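Skip to content
Home Topics Ask Members Help Sign in

We use cookies to keep you signed in and to count visits. By continuing to use Gudley Community Help you accept our cookie notice. Accept Settings

Food service at shared premises: who must approve a cold buffet in a rented hall?

Posted in May by Kamil Polák

I am writing on behalf of a tenants' association that rents the ground floor hall at Dorik House for its yearly members' evening. Our rental agreement allows "light refreshments." In past years this meant coffee and packaged cookies, and no question was raised. This year the association wishes to provide a modest buffet for 67 registered guests, including skewered items, salads, bread and fruit. All food would be prepared elsewhere and served at room temperature or cold. No cooking would take place in the hall.

The building manager has replied that a buffet is "catering" and therefore requires written consent, a copy of the supplier's food permit, and a deposit of $727. The agreement itself does not define either term. It mentions a deposit only in the section on amplified music.

My questions are as follows. First, is there a generally accepted line between refreshments and catering? Second, may the manager ask for a deposit that the agreement does not mention? Third, if several members bring dishes from home and one dish comes from a shop, does the permit requirement apply to the whole table or only to the shop? The evening is to begin at 6:30 p.m., and the hall must be cleared by 10:00 p.m.

I would be grateful for replies from persons who have handled a similar matter.

Answer from Tomaszewski
Marked helpful by the person who asked

There is no single line. Local health rules usually look at who is being served and whether the food is sold or given away. A rental agreement looks at what the owner is willing to have in the room. These are separate matters and should be handled separately, even if the manager has placed them in one message.

On the agreement, I would begin with the definitions page and then read any schedule or house rules that the agreement includes by reference. Many hall owners keep a separate sheet of rules, and the main agreement binds the renter to it in one short sentence near the signatures. If such a sheet exists and was supplied to your association before signing, the deposit may be stated there. If it was not supplied, you may reasonably ask for a copy and for the date on which it took effect.

If the word "refreshments" is left undefined in every document, its ordinary meaning will carry some weight, and so will past practice between the parties. Past practice does not help you greatly in this case. Coffee and packaged cookies are some distance from a served table with meats and salads, and a manager could fairly say that the earlier events were of a different kind. I would not build the request on that argument.

On the permit, our association had to put the same question to the county office. We were told that food brought by members and shared among members at a private event was outside the permit rules, and that food bought from a licensed shop was covered by the permit of that shop. Your county may take a different view. Please call the office and ask for the answer in writing, or note the name of the officer and the time of the call.

Small items that are handed out one at a time are generally easier to have accepted than dishes with shared spoons. When we applied, we attached a list of the items to be served, with the supplier and the holding temperature beside each one.
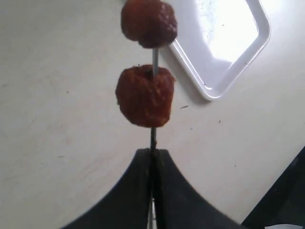

Two pieces to a skewer.

We also stated how long each tray would remain on the table. Our county's guidance sheet sets a limit for perishable food held without cooling, and it is advisable to quote the local figure in the letter. With a start at 6:30 p.m., you may wish to bring the trays out in two rounds and keep the second round in coolers until it is needed. The letter should also name one person who will be present for the whole evening and who has authority to withdraw food from the table.

Regarding the deposit, an owner cannot ordinarily add a charge to a signed agreement without the consent of the other party. An owner may, however, attach a reasonable condition when granting a permission that the agreement does not already give. The question is therefore whether you already have the permission. If the matter is doubtful, a written compromise is often less costly than a dispute. We offered to pay for floor cleaning if it proved necessary, and the owner reduced the deposit by almost 8 percent and returned the remainder in three weeks.

This reply is general information and should not be treated as legal advice.

Answer from Clirnau

Pay the deposit and get a receipt. It is refundable in most cases. Our group has used the same building and did not experience difficulty, although we had only sandwiches.

Was this page useful? Yes No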